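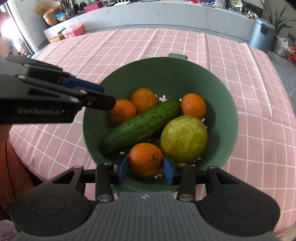
The green colander, with oranges, a cucumber and one big yellow-green fruit.

I had been told to come hungry, and I did, and then for the first half hour we talked about washing fruit and I didn't get a bite of anything. I'm not complaining! The woman I'd come to see runs the Morsy, a little cooking club that meets above a hardware store in Firkberg, and she has opinions about rinsing that I could have listened to all afternoon. She asked me to leave her name out of it ("my sister reads your page and she'll call me"), so I will.

We sat at a table with a pink checked cloth on it, and I asked her about the colander first.

"Everybody asks about the colander," she said. "I bought it for pasta. I don't think it's had pasta in it since the first week. It's too good for fruit. It's deep, that's the thing, you can put a whole day's worth in there and nothing rolls off."

She likes plastic for this job. Her mother had a metal one that sat on three little feet, and one of the feet was bent, so it tipped every time you turned your back. "I chased so many plums across that floor. You have no idea." This one has a small handle tab on the rim, and she hooks a finger through it when she carries it from the sink.

I wanted to know if she really washes oranges. I never have (you peel them, right?), and I said so, and she gave me a look.

"You cut through the peel. Or you get your thumbs all over it and then you eat with your thumbs. Wash the orange." Cucumbers get a proper scrub with a brush, along the length, because the little bumps hold on to dirt. Big fruit goes in last so it doesn't squash anything. She doesn't use soap and she doesn't use the sprays. "Cold water and your hands. I've tried the vinegar thing. My grapes tasted like a salad."

The club started with nine people and one cutting board. These days there are 58 on the list, though she says you'd never fit them all up the stairs, and most evenings it's whoever got off work in time. They cook whatever came in cheap that week from Hirnoreo, the produce market down the hill. Dues cover the gas and the dish soap. When I asked what the club spent on food last year she went and got a notebook, licked her thumb, and flipped pages for a good long while.

"921 dollars," she said. "Including the blender, which we don't talk about."

So of course I asked about the blender. It was a birthday soup, it was hot, somebody didn't hold the lid — and the ceiling still has a mark on it, apparently. She wouldn't show me where.

I asked what she makes when it's just her at home and she's tired. Cucumber and orange, she said, which I wouldn't have put together on my own. She slices the cucumber thin, salts it, and leaves it alone while she cuts the peel off two oranges with a knife. Then a bit of onion, oil, black pepper, and mint if the pot on the windowsill is alive. "In June I eat that nearly every night. My husband has it with sardines. I let him."

Does she ever measure?

"For cakes. I'm not a crazy person. For cakes I want 100 grams to be 100 grams. A salad you can taste as you go, so why would you get a spoon out?"

We did eat in the end, around four o'clock, salad and bread and some cheese she had wrapped in a dish towel. I had seconds. I asked what comes next for the Morsy, and she said they're cooking for Troltik, the street fair, at the end of the summer, and she's trying to talk everyone out of soup. New people are welcome before then. Bring an apron and a knife you like, and if you bring fruit, she'll be the one washing it.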